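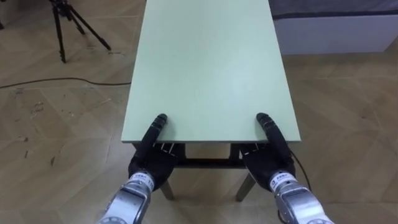 Remenstead Repair Evenings: progress to the end of January

Sessions now run every Thursday from 6pm. We held five this period and 29 people brought something in, mostly lamps, coats and small radios. Of these, 22 items went home mended. The rest needed parts we could not get.

Shewit Gebremichael has taken over bookings from Kaan Akgül, who stays on as a mender. 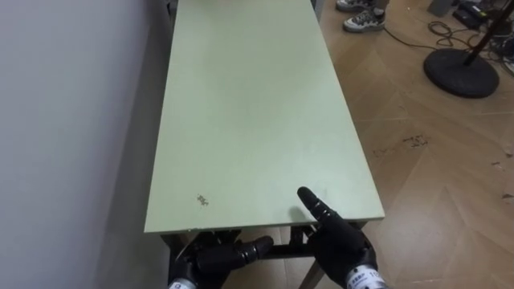 One of the long green-topped tables at Remenstead.

Spending

We have spent £1,901 of the grant, mainly on hire, insurance and a second sewing machine. Electrical testing cost more than we planned - Yichen Xue is asking Todden for a lower rate.

Still to do

The leaflet is late. Volodymyr Vakulenko has the draft and it goes to print once the opening times are agreed. We would also like to move the unspent travel money to spare parts, if you are content with that.

Shamim Durrani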